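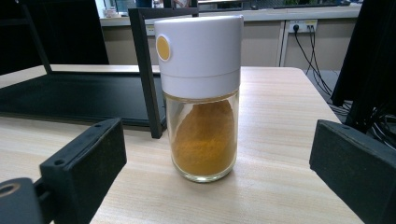
Section 4. Setting up and recording a shelf task

This section covers the Trinero hand-held gripper kit used with the two-tier shelf. Finish Section 3 (charging and pairing) before you start. The steps are the same for one gripper or two, except where a note says otherwise.

4.1 Before you begin

You need:

- Trinero grippers, left and right, with marker plates fitted
- Both data cables and wrist straps
- The Brallus two-tier shelf
- A table with a plain top
- The containers listed on your task card
- A computer running Masisero Desk

Shelf tasks are numbered on the task cards. The examples in this section use card 681, Jars and Drinks.

CAUTION: Close all lids and caps before you record. Liquid or fine powder that gets into the finger joint is not covered by the warranty.

4.2 Place the table and shelf

1. Put the table where you can reach all of it without stepping. Leave 90 cm of clear floor on the side where you stand.

2. Set the shelf toward the back half of the table. The lower tray should face you.

3. Press down on each corner of the upper tier. If the shelf rocks, turn the leveling feet until it stops.

4. Run all power cables behind the table or off to one side. Do not let a cable cross the part of the floor where you stand.

5. Place the containers on the table in front of the shelf or to the side of it. Leave enough room around each one for an open pair of fingers.

NOTE: The task card shows the starting layout for the first take only. After that, move the containers to new spots between takes. Recordings that all start from the same layout are marked "low variety" in Masisero Desk and may be sent back.

4.3 Put on the grippers

1. Pick up the left gripper and pass your hand through the wrist strap. Tighten the strap until it is snug but does not pinch.

2. Lay the data cable along your forearm. It should have enough slack for you to bend your wrist fully in both directions.

3. Check that the marker plate is tight and clean. Wipe it with a dry cloth only. Alcohol takes the dots off.

4. Repeat for the right gripper.

5. Squeeze and release each trigger a few times. The fingers should open and close without catching. If they catch, see Section 7.

CAUTION: Do not wrap the cable around your arm to take up slack. Use the shorter cable from the spares bag.

4.4 Practice the grasp

Do this without recording until it feels steady. Most new users need more practice with the left hand than the right.

1. Open the fingers all the way and point them toward the container.

2. Move in slowly and level. Keep the marker plate turned up, toward the head camera.

3. Close the fingers on the body of the container, below the lid. The foam pads only need light pressure. A thin plastic cup will buckle if you squeeze to the end of the trigger.

4. Lift a little, hold still for a moment, and set it back down.

5. When you can do this cleanly with each hand, practice bringing a container up to the lower tray.
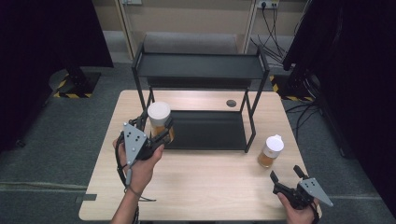 Figure 4-2. Left gripper holding a lidded cup in front of the lower tray. Right gripper open.

NOTE: If you work with two grippers, keep the idle one open and low. Holding it up in front of your chest can hide the other marker plate, and Masisero Desk will drop those seconds from the take.

4.5 Jars with a button or a spout

Some cards include jars with a part on the side of the cap. These are easy to grip badly.

1. Turn the jar so that the button or spout is not under either finger pad.

2. Bring the open fingers in with the jar midway between them. Check the gripper camera view in Masisero Desk. The whole jar should be visible, cap included.

3. Hold this position while you count to two, then close the fingers.

4. If the jar tips or turns as you close, open the fingers and back away. Set the jar straight with your hand and start the take again. 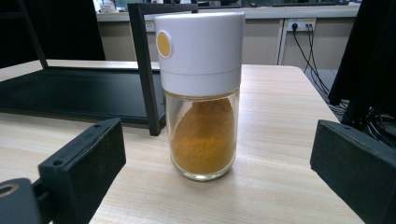 Figure 4-3. Gripper camera view with the fingers open and the button on the left side of the cap.

CAUTION: Glass jars can slip if the pads are dusty. Brush the pads between takes when you work with powders. Replace them after 1,000 grasps, or sooner if the foam has come loose at a corner. The grasp counter is on the Device page.

4.6 Record a take

1. In Masisero Desk, choose the task card and press New Take.

2. Stand still with both grippers open until the status light turns from amber to green.

3. Do the task at a normal pace. Do not talk to anyone or look away from the table.

4. Put the last container down, open the fingers, and pull back.

5. Say "done" or press the foot switch. The light goes off when the file is saved.

6. Review the take. Choose Keep or Discard. Discarded takes stay in the bin until you close the session.

4.7 If something goes wrong

Light stays amber: A marker plate is out of view or there is glare on it. Tilt the plate or close the blind.

Gripper view is black: Reseat the data cable at both ends, then press Refresh.

Fingers close but the reading stays at zero: Run the trigger calibration in Section 3.6.

Session will not upload: Keep the files and write to Adaeze Edet at Briggs Support – include the card number and the serial number from the bottom of the gripper handle.

Go to Section 5 for cleaning and storage.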